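Print | E-mail this message

Re: Gripper order for next year

Seung-woo Yook wrote:
> Can we settle on a number of hand-held grippers before the March
> budget closes? Bodard have quoted for 5 and for 7. I'd go for
> seven if the spares are included.
> Also, do we need new tables or not?

The spares are not included. I asked Bodard this morning. Finger pads and rubber linings come as a separate kit, and we should plan on more than 100 pads over the year.

I would still order seven. Five leaves nothing in hand when one goes back for repair, and Kaiwen wants two people able to work at the same time in the open-plan room.

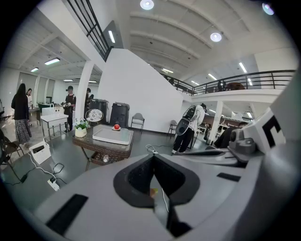

On tables, no. The low glass-topped one will do for the small household tasks, and the money is better spent on cables and power strips. Ji-hoon has asked for longer cables — please put them on the same order so we only pay delivery once.

Joo can print the marker blocks for us. Their price is 76 for the set, so I have left that under consumables.

Gerardo still needs to sign off the total. I'll send him the sheet at four unless anyone objects.

I-seul Hwang

Print | E-mail this message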